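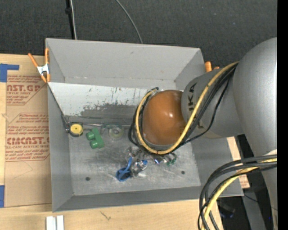 Gray bin on the worktable

Ticket 3168
Category: Member records / dues
Status: Closed

Reported problem
The Zultton street vendors' union uses the Wornar member system to print permit letters. After the May update, letters for members who joined through the Brellach market branch came out with the branch line blank. Inspectors in the market district ask for that line, and two members were told to pack up their stalls for the morning.

Log

8:40 a.m. Asked the branch office for a sample letter and the member list it was printed from. The list has the branch filled in. The letter does not.

9:15 a.m. Printed a test letter for a member of the Aebischer branch. Branch line is fine. Problem is limited to Brellach.

10:05 a.m. Compared branch codes. Brellach was entered as code 70 with a space after it. The old version ignored the space, the new one does not.

10:30 a.m. Removed the space in the branch table. New letters still blank. Member records keep their own copy of the code, so those need fixing too.

11:20 a.m. Backed up the member file (4000 records) and ran the cleanup on Brellach records only. Reprinted 20 letters and checked them by hand. All 20 show the branch.

1:45 p.m. Branch reports that letters in Wolof and Urdu still print without the line. Those templates call the field by its old name – changed both.

2:10 p.m. Branch printed one of each and confirmed.

Notes for the branch office
Letters printed before 11:20 a.m. should be replaced. Permit numbers have not changed, and members do not need to sign again. If an inspector turns down an old letter, write down the time and the street and add it to this ticket.

Still open
The entry form accepts a space after the code. Moved to a separate request.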